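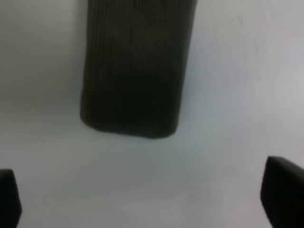

Section 3. Planning and Budgeting Before You Order

Read this section before you send a purchase request for a Zuler arm cell. It covers the parts list, the bench, the trial parts and the running costs. Mounting and wiring are in Section 4.

3.1 Decide what the cell will pick up

1. Write down every object the gripper must handle in the first year.
2. Measure the width of each one at the point where the fingers will close. Use the narrow side if the object can be picked up either way.
3. Note the surface: smooth, ribbed, fuzzy, soft or rigid. Soft surfaces compress, so measure them uncompressed and again with light finger pressure.
4. Mark the widest and the heaviest objects on the list. These two decide the gripper size.

Note: Do not choose a gripper from the widest object alone. Allow 30 mm of clearance on top of the object width so the fingers can come down without touching it.

3.2 Choose the gripper and wrist camera

The arm ships without a gripper. Two are supported, the Kelier parallel gripper and the Fortin wide gripper. Both take the same wrist camera bracket, part 158.

1. Pick the gripper that covers your widest object plus clearance.
2. Order one spare set of fingertips with it. Fingertips are a wear item and belong in the first-year budget, not in repairs.
3. Order the camera bracket at the same time. It goes on under the gripper plate, and adding it later means taking the gripper off and calibrating again.

Caution: Fingertips from the two grippers look alike but the screw spacing is different. Check the part number on the bag before fitting.

3.3 Plan the bench

1. Use a flat, rigid table with a plain matte top. Glossy tops cause glare in the wrist camera and should be covered.
2. Keep the table edge in mind when you set the pick area. Objects near the edge can be pushed off by a missed grip.
3. Budget for one diffuse light over the bench. Strong side light makes hard shadows beside objects, and these can throw off the edge detection.

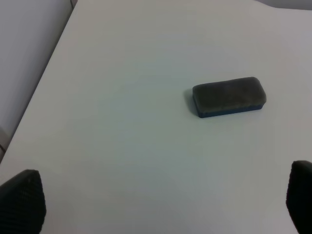
Figure 3-1. Whiteboard eraser on a white tabletop, seen from the wrist camera with the fingers open.

3.4 Select trial parts

Trial parts are used during acceptance and should be on hand before the arm arrives. Cheap office items are fine. A felt whiteboard eraser is a good first choice: it is light, it lies flat and a drop does not damage it.

1. Buy at least two of each trial part.
2. Include one dark part and one pale part. Pale parts on a white top are the harder case.
3. Do not use glass or open liquids until acceptance is signed.

3.5 Fill in the budget sheet

Enter each item on its own line:

Arm and controller
Gripper
Spare fingertips
Camera bracket and cable
Bench and light
Trial parts
Operator training
Rorotis software license, first year

Set aside $2000 for items that come up during installation. Typical ones are longer cables, a second emergency stop and table feet. If this money is not spent by acceptance, move it to the fingertip line.

Note: The software license is billed from the day the controller ships. If your room will not be ready, ask for a later ship date on the order form.

3.6 Lead times

Allow some 13 weeks from order to delivery. Grippers ship separately and may arrive first. Store them in the original box.

Send the completed sheet to Brisa Tapia in purchasing. Questions about gripper sizing go to Leopoldo Barrera in applications.

Section revised 5 November 2020.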